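The Long Way Around to a Fast Website

Roald Strand keeps his old homepage printed out and taped inside a cupboard door in his workshop. It had a slider, a chat bubble, a weather widget (for a piano tuner!) and a background photo so heavy that customers on the ferry to Lakberg gave up and called him instead. When I visited on a Sunday he opened the cupboard, let me have a good long look, and then showed me what he has now, and I have not stopped thinking about it since.

The new site is plain HTML. There are 11 pages. He writes them in a folder on his laptop, runs a tiny generator called Penel over them, and copies the result to his host. No database, no login screen, no plugins waiting for an update at breakfast. The whole thing opens so quickly that I clicked the link twice, thinking I had missed the first time.

I should say that I came to this story as a happy user of big content systems. I've built sites with them for years and I still would for a newspaper or a shop with a busy catalog. But something is going on among people who run small sites, and it's a joy to watch. They are learning what a web page is made of, and they're having a great time doing it.

Penel is a good place to start looking. It reads a folder of text files, wraps each one in a layout, and writes out finished pages. The manual fits in one sitting. The source is 2223 lines, comments included, and several people told me they had read all of it, which I can't say for anything else installed on my computer. You put a title at the top of your file, leave a blank line, and start typing. If you want a menu, you write a menu.
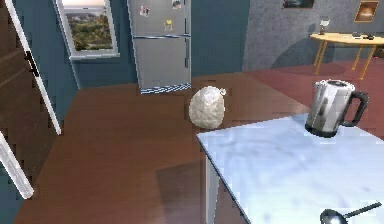
Strand's first attempt went badly. He had decided that every page needed its own layout, and by the third evening he had a pricing page with two footers and a contact form that mailed his customers' questions back to his customers. He tore it down and began again with a single layout and a single stylesheet of 90 lines. That stylesheet is still what he uses. He showed me the part he's proudest of, a rule that keeps lines of text from running too wide on a big monitor, and he made me drag the window back and forth so I could watch it work.

"I tune by ear," he said. "I want to hear what changed when I turn the pin. With the old site I'd turn something and six other things moved."

The type is Górecki, a sturdy text face with lovely open accents, and he serves it from his own folder. He loads 2 weights, regular and bold, and lets the browser slant the italics for him. Designers will wince at that. I winced too, and then I read three of his articles on humidity and soundboards and forgot all about it.

Hosting was the part that scared him most. He chose Geltavow, a small host that gives you a directory, a certificate and not much of a control panel. You copy your files up and they're there. He spent an evening learning how to point his domain at it, wrote down each step in pencil, and has needed the sheet once more, when he moved his sister's bakery site over in November. Her old site had taken up to a minute to load on her own phone in her own shop. She now edits the bread list herself, in a text file, before the first loaves go in.

Are there things you give up? Sure. Comments are gone unless you bolt on a service. Search is harder, though Penel can write out an index and a small script can read it. If you have a dozen authors who all want to schedule posts and swap pictures, you will miss your dashboard by lunchtime.

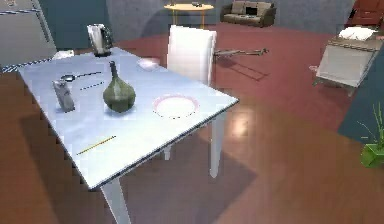
Page last modified: November, 4:10 p.m.

What you gain is a site you can hold in your head. I tried it myself after the visit, with a page of notes on bike repair that had been stuck in an abandoned blog. Moving the words took one evening. Cleaning out the leftover code took two more, mostly empty tags and font settings nested inside other font settings, and every chunk I deleted made the page better. I got a bit carried away and checked it in a text-only browser at midnight. It read beautifully!

If you'd like to try, pick something small that you care about and already have words for. Write it out with real headings and real paragraphs before you touch a color. Look at it on the worst phone in the house. Strand's advice is to leave it unstyled for a day or so, and he's right, you notice the writing much more.

He's now working on a page of recordings, short clips of the same chord before and after tuning, and has been arguing with himself over whether the play buttons need any script at all. The last I heard, he was leaning toward the browser's own player. He wanted to know if I thought the gray was too gray.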